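Sulen Keepsake Ornaments: Questions We Get Asked
Last updated February 10, 2018

Is a "limited edition" ornament really limited?
Sometimes. Ask for the number. If a seller says "limited" and can't tell you how many were made, assume they will keep making them as long as people keep ordering. Our Phelan bell was made in an edition of 228, and the number is stamped inside the rim. We have none left and we won't be making more.

Will it go up in value?
Probably not. Most yearly ornaments sell secondhand for less than they cost new, and the ones that don't are usually early years that few people bothered to save. If somebody tells you a box of ornaments will pay for college, ask what they paid for it and what they have sold so far.

Does the certificate matter?
Less than you would think. A certificate is a piece of card, and it proves that somebody owned a printer. Keep it if you have it, but look at the maker's mark and the stamped number first.

What does "24-karat gold finish" mean?
A very thin layer of gold over brass. It is real gold, and there is hardly any of it. Rubbing it with silver polish will take it off. Use a dry, soft cloth, and don't do it every year.

Do I need the original box?
Collectors want it, so yes, if you plan to sell. For storage alone, a plain box with acid-free tissue does the job. I have my doubts about "archival" tubs that cost more than the ornament going into them.

What about tarnish-proof bags like Plultidex?
We carry them because customers ask. They slow tarnish on silver plate if you close them all the way. They do nothing for glass, wood or paper — save your money there.

My Lirken star has no date on it. Is it a fake?
Not necessarily. The first 12 designs in the Lirken series went out undated. Send us a clear photo of the back and we will tell you what we can. We don't give dollar values by email, and I would be wary of any shop that does.

When does the new design come out?
Orders open in September. Every year someone offers "early access" online before then. It isn't us.

Can I return an ornament?
Yes, within 3 weeks, unused and in its box. Engraved pieces can't come back unless we got the engraving wrong.

Do you sell paper ornaments?
No. Paper ones fade and crush, and old ones in "perfect" condition deserve a second look.

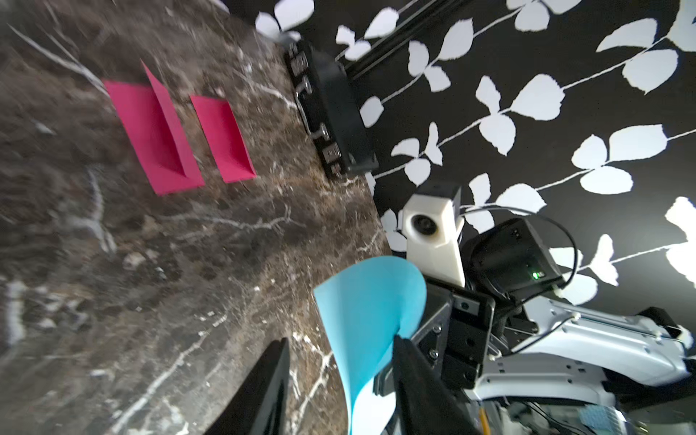
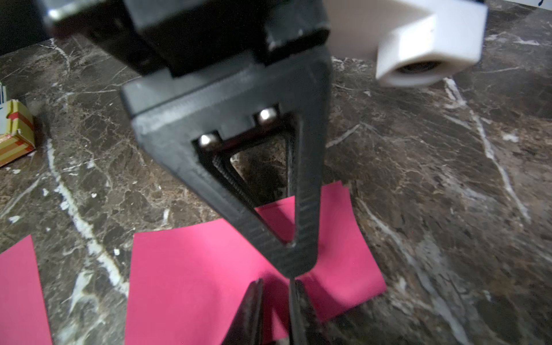
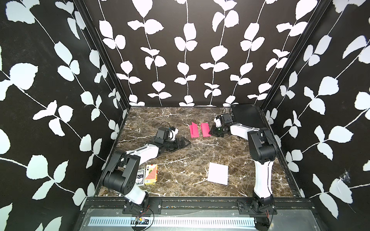 First picture: folded magenta paper on brown marble.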